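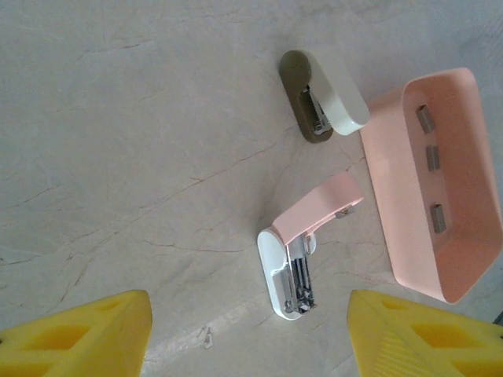
Two staplers and a pink tray on a marble tabletop.

How to Report a Fenced-Off Public Lot in Drerby County

By Kelechi Oyelaran

These steps cover land that belongs to the county or one of its towns and that a private party seems to be using as its own: a fence across a park strip, a storage yard on a road reserve, a parking lot on a school parcel. If the dispute is between you and a neighbor, you need a surveyor and maybe a lawyer, and the county will send you away.

Step 1. Find the parcel number

Go to the assessor's counter on the ground floor of the county building, or use the map on the assessor's website. Zoom in until the lot lines show and click inside the lot. Write down the full parcel number, including the letters at the end. If the lot has no street address, note the nearest cross street and which side of the road it's on.

The online map is updated every April, and sales after that won't show until the next year. The counter staff can see newer entries.

Step 2. Confirm who owns it

Take the parcel number to the recorder's office and ask for the last deed. Older deeds are in bound books, and the clerk will give you a book and page. For the lot I complained about, next to the bus turnaround on Molen Street, it was book 315, page 1671. Ask for a certified copy. A plain copy is cheaper, but the inspector's office sent mine back.

Check the name on the deed against the name on the tax roll. Then ask whether any lease, license or easement has been recorded. A company can have every right to be on public land if the county leased it to them, and you want to know that before you sign anything. Leases signed in the last few months may be with the property office upstairs and not yet recorded.

Step 3. Get the meeting minutes

Any sale or lease of county land has to be voted on in an open meeting. Send the county clerk a records request with the parcel number, the street name and the years you want searched. Keep it to one paragraph. Something like this works:

"I request copies of all minutes, resolutions and staff reports concerning the sale, lease or licensed use of parcel (number), located at (street), for the years (start) through (end)."

The clerk has 14 days to answer. The answer can be a letter saying they need more time, and that counts. Mine came with 23 pages, most of them about drainage.

Step 4. Record what is on the land

Take photos from the sidewalk or another public spot. Don't climb a fence or open a gate. Get any signs, the fence line and something fixed, such as a hydrant or a utility pole, that an inspector can find later. Write the date and time of each visit in a notebook. If a company name is posted – mine was Ornalier – copy it exactly as spelled.

Step 5. Write the complaint

Use the county's land use complaint form or a plain letter. Put in:

The parcel number and location
The owner shown on the deed, with book and page
What you saw, and when
What you looked for in the minutes and whether you found it
Your name, mailing address and phone number

Leave out guesses about who was paid or who is related to whom. If you have real evidence of a bribe, such as a message or a receipt, that goes to the county prosecutor in a separate letter. The inspector can't act on it.

Step 6. File it and keep proof

Hand in two sets at the inspector's window on Haruna Avenue, which closes at 4 p.m. Ask for your own set to be stamped with the date. Mailed complaints are accepted, but send them certified. You'll get a case number by letter, and you should use it on everything you send afterward.

If you hear nothing

Call with the case number after a month. If there is still no inspector assigned, write to the county auditor and attach your stamped copy. You can also speak during public comment at a board meeting. Sign up at the door before the meeting starts and bring a spare copy of the complaint for the board clerk.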